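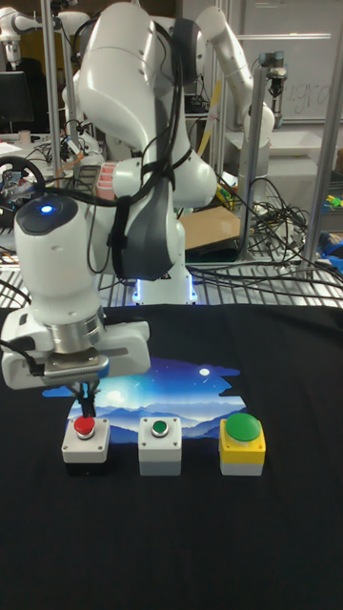
I love a proper push button, and I'll argue for one against any touch screen you like. You press it, it pushes back, and your thumb knows before your eyes do. Good buttons also have manners: red says one thing, green says another, and a big green dome on a yellow and grey box says its piece louder than a small green one in a silver ring. I could learn that row with my glasses off!

My old workshop in Stimthorpe had 11 of them along one wall, in every colour the Bidard catalogue offered, and I can still find each one in my sleep. Then we moved to a smooth glass panel (very handsome, I'll give it that) and I spent a whole December jabbing at it with gloves on.

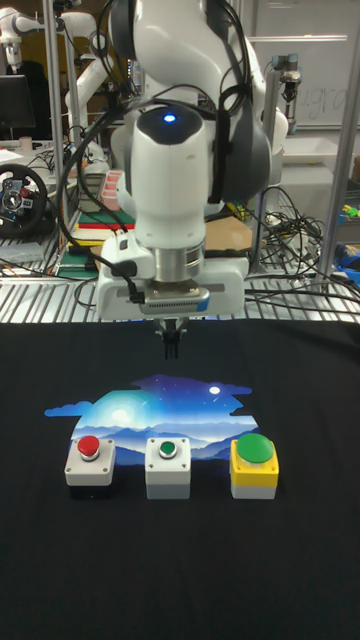
Red, green and green again, each on its own box.

Till Petersen, who taught me wiring, used to say colour should be your second clue and shape your first. I think he was right, and I'd go further: make the caps different sizes, different heights, different everything.
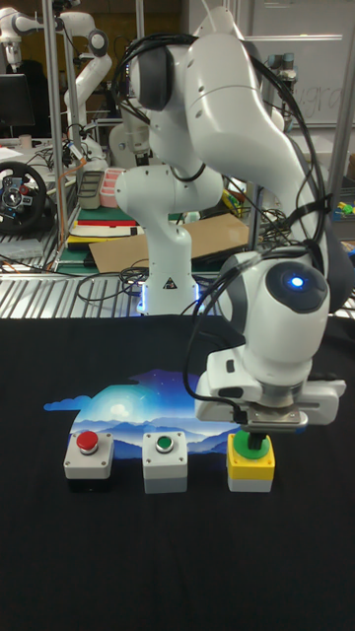 So if you're planning a bench at home, spend the money on two or three really good buttons, give each its own box, and leave plenty of room between them. Your hands will learn the rest.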